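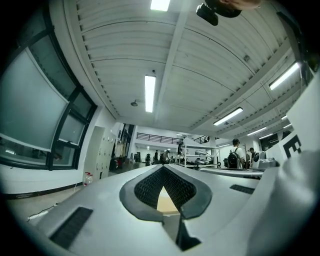

The bread you get from a roller mill is perfectly good bread, a reader wrote after my last piece on flour, and I ought to go and look at one before complaining again. It was a fair point. I had been to four or five watermills and never once to the kind of place that makes the flour most of us buy.

June 2020. By the Grain and Loaf editor
16 comments

So in January I put my name down for the open day at the Frerichs mill in Kalthorpe. It is a short walk from the station, past the allotments and over the canal bridge, and you can smell it before you reach the gate. Parking is on the old coal yard and was full by ten.

Visitors get a hairnet, a white coat and a talk about dust. Flour dust can explode if enough of it hangs in the air, and the rules on phones, lighters and loose jewellery are strict. Lockers are provided. The coats come in two sizes and mine was the wrong one.

The tour starts at the top and works down, as the grain does. The lift was for staff, so we climbed. On the top floor the wheat is cleaned. It is sieved, blown with air to carry off the chaff and passed over a magnet for stray metal. After that it is damped and left to rest overnight in bins. Damping toughens the bran so that it comes away in large flakes later on. I had read this many times and not really taken it in until I was handed some grain from before and after. The rested grain dents under a thumbnail.

The roller floor is the noisy one. Pairs of steel rolls turn at different speeds and shear the grain open, and each pair sends its work to the sifters upstairs, which sort it by size and send it back down to another pair. Our guide called it going up and down the stairs all day. The oldest machines still in use are by Nandier and have brass sight glasses, polished for the occasion I think. The newer ones are plain painted steel and do the same job with less noise.

I asked why white flour costs less than wholemeal when more is done to it. The answer was volume, and that the bran and wheatfeed are sold on to farms. Wholemeal also keeps for a shorter time, so the shops throw more of it away.

The laboratory was the part I liked most. Every delivery is tested while the lorry waits on the weighbridge. One of the tests times how long a rod takes to fall through a hot paste of flour and water. A slow fall is good. The sample on the board that morning read 347 seconds, and the one below it 276, and both had gone through for bread. A low result means the grain has started to sprout, and the load is turned away or sold as feed. They also bake small tins from each batch. We ate the spare ones with butter.

Lunch was soup in the canteen. There was a shop by the gate with sacks at mill prices, and I came home with a bag of Hukent strong white, their label for bakers, and a bag of malted brown. The Hukent has made a good tin loaf every week since – it takes a little more water than the flour I was used to, and it likes a longer first rise.

I still prefer stone-ground for flatbreads and for anything with rye in it. For a plain white loaf I can't say I taste much difference.

The mill has not given a date for the next open day. Tickets were free but had to be booked by post.

698 shares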